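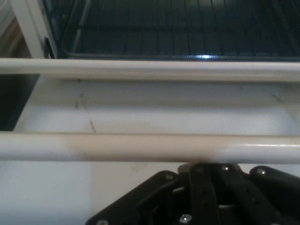 I have been reading about sourdough hydration for two weeks now and I believe maybe a tenth of it. The trouble started when a reader, Roxana Nedelcu, wrote to ask what percentage I use, and I told her I didn't know, and she wrote back as if I had admitted to driving without a license. So I went looking. Every recipe has a number and every number comes with a warning about the other numbers. Mine happened to work out at 70, once I finally put the bowl on a scale. I bake in a plain white oven with a dark inside and a wire rack, no steam, no stone, and I have yet to read a page about hydration that begins by asking what the bread is going to be baked in.

The usual claim is that more water gives bigger holes. Fine. I have made wet doughs with small holes and stiffish doughs with caves in them. When I bring this up I am told my gluten was underdeveloped, or my starter was sluggish, or I shaped it too hard. Maybe so. But then the water isn't doing what they said it does, or it's doing it only when four other things go right, and in that case I'd like to see the four other things in the headline.

I also don't trust the way flour gets treated in these conversations. I ran through a bag of Tirklow bread flour in July and then switched to the Clirken, same weight of water, same salt, same everything as far as I could manage, and the second dough was soup. I had to scrape it off the counter with a bench knife and it still spread like a pancake. Same percentage! If two flours off the same shelf can't agree on what 70 means, I don't see how a stranger with a stone mill is going to tell me anything useful by giving me his figure to one decimal place.

Liviu Dinu, who taught me to bake in the first place, never weighed the water at all. He had a dented tin cup and he poured until it looked right, then poured a bit more. I used to think this was showing off. Now I think he was reading the flour and just didn't have the patience to explain how. To be fair to the other side, his bread was not always good. There was a stretch of rye loaves one winter that you could have resoled a boot with, and he blamed the mill, the weather and me, in that order.

So I am not against weighing. I weigh. I wrote down 13 loaves in a notebook this fall, with the water, the flour, how long it sat, and what came out, and I did learn something, mainly that my kitchen is colder than I thought and that I was cutting the first rise short nearly every time. None of the hydration articles told me that. A cheap thermometer did. The best loaf in the notebook used 327 grams of water because my hand slipped, and I have tried to repeat it twice and got two ordinary loaves.

What bothers me more is the tone. Somewhere along the way a high number turned into a badge. People post their 85s and their 90s, and there's always a cross section with light coming through the holes, and I keep wanting to ask what they do about the jam. I eat bread with butter and jam on it. A hole the size of a walnut is a place where the jam falls onto my shirt. My neighbor's kid picked up a slice of one of my wetter attempts and asked who had eaten the middle.

Then there's the equipment. Doletex sells a tub with hydration lines printed up the side, and I looked at it for a good long while trying to work out how a line on a tub could know how much flour I'd put in. The reviews are very happy. I suppose if you always make the same size loaf it would do, but so would a strip of masking tape – and I have masking tape.

Roxana, if you're still reading, my advice is to start lower than they tell you and add water in small splashes with a wet hand until the dough stops fighting you. Write down where you ended up. Next bag of flour, expect to be wrong again. I'm trying a stiffer one tonight, with a quarter whole wheat, and leaving it out on top of the fridge until morning.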